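How to watch a robot demonstration without being taken in

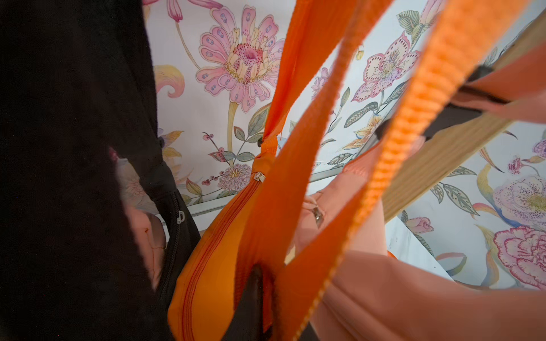
How long should I stay at a stand before making up my mind?
Long enough to see the same job done 20 times. One good run tells you very little.

I went round the Skarovgate open day in May with a notebook and a bad attitude. This is the method I came away with.

1. Stand to the side. The front is where they want you, and you can't see who is holding what. A person's hand in among the bags on a coat rail may be doing half the job.

2. Write down every attempt, including the ones the presenter talks over. "Just resetting" is a failed attempt. Put it in the failed column.

3. Ask for a change. Another hook, a strap twisted the other way, a bag with something heavy in it. Soft things with straps are hard for a gripper, and touching a pouch is a long way from hanging it up.

4. Ask who is driving. The Nuvden presenter told me "it's semi-autonomous" 3 times. Get them to say which part a person does.

5. Be rude about numbers. A Skamance leaflet claimed 1457 successful picks. Out of how many? The man on the stand went to find out and I had to catch my train.

Conceição Fonseca, who came with me, thinks step 5 is unfair on small firms. I've left it in.

Type your notes up the same evening. Mine were unreadable by Monday.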